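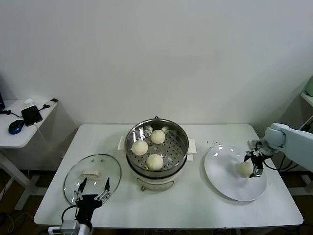

Saturday, January 22, 2022

Quick one today, I have 2 loads of laundry going and a phone call at noon. But I promised bun notes back in May (May!!) and a couple of you have written to ask if I gave up. Did not give up. Got busy, then got a new steamer, then had to start over with the timing.

So. Buns. Plain ones, no filling. The kind you tear open and eat with whatever is in the fridge.

The steamer is the little electric kind, a cream pot with a stainless basket that sits on top and one knob on the front. That's the whole machine. I had the big Lustent before this, three tiers, and it took up half the counter and I only ever used the bottom tier. Gave it away. The small one fits on the white table against the wall and I don't have to move anything to get to it.

Recipe, such as it is:

500 grams flour – well, 508 last time because my hand slipped and I left it. Fine.
A packet of yeast
Spoon of sugar, two if you like them sweeter
Warm water till it comes together
A bit of oil

Knead ten minutes. I use the Wirker mixer for the first half and finish by hand. Cover, leave it till it's puffy. Knock it down, cut, roll into balls, let them sit AGAIN. The second rest is the one I used to skip and my buns were like erasers. Twenty minutes minimum, longer in this weather, my kitchen is freezing.

Then steam. Start the water cold with the buns already in, thats how I do it now. Twelve minutes from when it's properly going, then knob off and leave the lid alone for a few more. If you yank the lid straight off they wrinkle up. Still edible. Ugly though.

Spacing: do not crowd the basket. Every time I try to squeeze in one more they grow into each other and I have to pull them apart and they get that torn side. Smaller batches, more rounds. Annoying but ok.

Paper. People ask about paper. I cut squares of parchment and put one under each bun. Have tried cabbage leaves (nice, smells like cabbage), have tried oiling the basket straight (stuck, scrubbed for ages, never again). With paper you'll still get little scraps left in the basket sometimes and you have to pick them out before the next round or they go gluey. I have also been known to forget and find them later. Whatever.

Paper towels under and by the pot, because it drips. Every steamer I have owned drips. The lid especially, there's a lot of water on the inside of it, so tip it over the pot before you set it down or you get a puddle across the table. Mine is glass with a metal rim, and I just lay it flat on the left with the handle up. Plate goes on the right. Buns go from basket to plate, short trip.

About the plate – use the big one. I was using a Bickerstaff side plate from the old set and stacking them and the bottom ones went flat and soggy. One big white plate, buns in a single layer, don't let them touch till they have cooled some. Much better.

What else. Crumbs. There are always crumbs on my table, I wipe them at the end and not before.

Freezing: yes, they freeze great. Cool completely, bag them, squeeze out the air. Steam from frozen, eight minutes or so. The microwave works with a wet paper towel over the top but eat them right away, they go hard fast.

Leftovers, day two: slice, fry in butter, egg on top. I would make the whole batch just for this.

Next time I want to try half whole wheat. Tried it once with the Flulter flour and got something very dense, but I think that was not enough water and not the flours fault. Will report back, hopefully before next May.

Ok the dryer is buzzing. If your buns come out yellow, leave me a comment and tell me what flour you used, I have a theory.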